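**Refractor or reflector for a light-polluted garden?**

**purncombe_sky**
I'm after a first proper telescope and the budget will stretch to one of two. The Brekke 80 is an 80 mm refractor, the Domelau is a bigger reflector on a floor stand. I live on the edge of Ledville and the southern sky is orange all night. Mostly I want the Moon and planets, with some nebulae if they show.

**oldfinder**
Refractor. Nothing to line up, and it cools down in 15 minutes. Nebulae won't show much from Ledville with either.

**dimstar70**
Disagree. A wider mirror collects more light and that counts for planets too. Lining it up takes 4 minutes once you've done it a few times. I had a 70 mm refractor for years and Saturn was always small and dim in it.

**oldfinder**
Small is down to the eyepiece. You can change that.

**dimstar70**
Up to a point. Past that you only get a bigger blur.

**purncombe_sky**
Would a filter help with the street lights?

**oldfinder**
A bit, with the old sodium lamps. The council has been swapping them for white ones and filters do very little there.

**kestrel_lane**
I'd drive out to Purncombe before spending money on filters. The car park by the reservoir is properly dark to the north. Whichever scope you get needs to fit in the car, so measure the boot first. The Domelau base doesn't come apart.
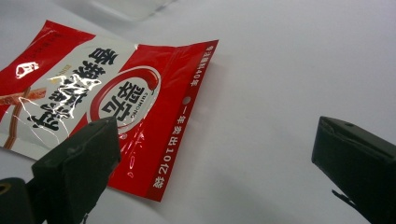 *Posted by kestrel_lane, April 7, 2018*

**purncombe_sky**
I hadn't thought about the base. Just measured and it won't go in with the back seats up.

**dimstar70**
Then put them down. I still say you'll regret the small one by September.

**oldfinder**
The one you carry outside is the one you'll use. Get the Brekke and a decent chair.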